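Chapter 4. Recording Your Practice Episodes in the Simulated Kitchen

By now you should have Lerkano Studio open, your hand controller paired, and a project folder with some breathing room on the disk. If any of that is still giving you trouble, please go back to Chapter 3 and take your time with it. Recording goes so much more smoothly when the setup is behind you (and you'll be in a better mood, too!).

An episode is one complete try at one task, from the moment you press Record to the moment you press Stop. The learning system studies your episodes side by side, so we're after plenty of clean, ordinary tries, with a bit of natural variety from one to the next.

4.1 Loading a kitchen and finding your view

1. From the Scenes menu, choose Tamuno Kitchen. The first load can take up to 45 seconds while the surfaces and objects are built. Later loads are quicker.

2. Pick a task card from the panel on the left. The card's wording is saved with every episode, so read it once slowly and make sure it's the task you mean to do.

3. Press V until you reach the wrist view. This is the view the learning system will see most of, and it's well worth learning to drive by it, even if the room view feels more comfortable at first.

4. Squeeze and release the trigger once. The fingers should close and then open all the way again. Leave them open before you start.

5. Turn your wrist gently left and right until you can spot something you recognize. A starting pose often points mostly at bare wall, with the groceries and appliances way off to one side, and that is perfectly all right.

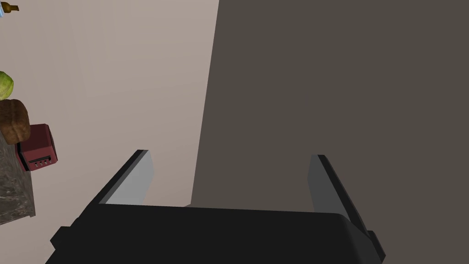

Figure 4-1. Wrist view with the fingers open and empty. The red toaster, bread and green vegetable are at the far left.

Note: Don't re-center the arm so that the objects sit nicely in the middle before you press Record. The swing toward the counter is part of what we'd like the system to learn, and if you trim it away it will have no idea how to get there by itself.

4.2 Recording an episode

1. Press Record and hold still until the 2 short beeps have finished.

2. Move toward the object at an easy, steady pace. Think of reaching for a mug while you chat with someone, and you'll have the speed just right.

3. Slow down as the fingers come up on either side of the object. Close the trigger smoothly and wait a moment before lifting.

4. Finish the task on the card, open the fingers, and back away until nothing is touching the gripper.

5. Press Stop, then mark the episode Good, Fair or Discard. A small fumble that you recovered from is still Good! We like those very much, and new operators throw away far too many of them.

Caution: Each episode is limited to 930 steps. The counter turns amber as you get close, and once the limit is reached, recording stops and the episode is marked Fair. If you find this happening a lot, you're probably pausing too long before the grasp.

Caution: Do not switch views in the middle of an episode. The files will save without complaint, but the Stander checker will reject them afterward and you'll have to record them over.

4.3 Changing things up

After every few episodes, press Shuffle to get a new starting pose and a new arrangement of objects. The bundled Zalitz object pack has 441 items, so you won't run short. Shuffle leaves the task card alone; change that yourself when you're ready to move on.

If a shuffle puts the object somewhere the arm can't reach, press Shuffle again and carry on. There's no need to report it unless the same layout keeps coming back.

4.4 Before you close the program

1. Open the Episodes tab and play back the last few at double speed.

2. Click Check All and wait for the green bar.

3. Click Upload. Keep the window open until the list is empty.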